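Grasp planning

Grasp planning is the part of a robot's software that decides where the fingers should go before they close. I've been writing this kind of code for a while, and it's the bit I still find most fun!

How it works

The planner takes in camera data and comes up with a big pile of possible grips, called candidates. My own planner, Kesa, makes 2,000 of them per arm, throws away any the arm can't reach, and scores the rest. Hard objects like mugs are pretty friendly. Bags are a pain, as the surface moves when you touch it – so a grip that scored well a second ago may not be worth much now.

With two arms the planner has to pick a pair of grips that work together. On a backpack lying flat I like one gripper on each side, with the front pocket between them, and I make the planner check that the two forearms won't bump into each other on the way in.

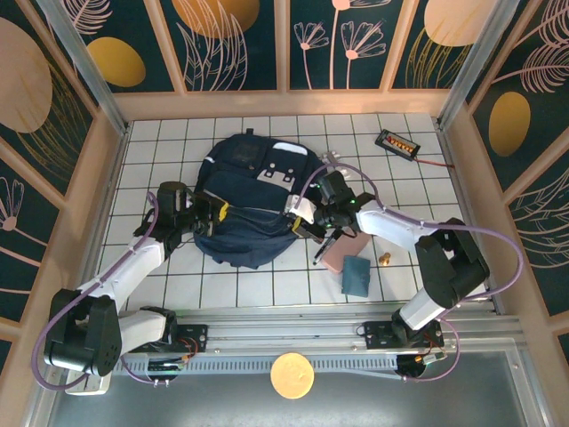

Scoring

Most scores mix a few things: how far the fingers can open, how close the grip is to the edge, and how much room there is for the wrist. Kesa keeps the best 10 pairs and tries them in order. I used to keep 243 (don't ask), and the planning step got painfully slow.

See also: motion planning, force control, cloth handling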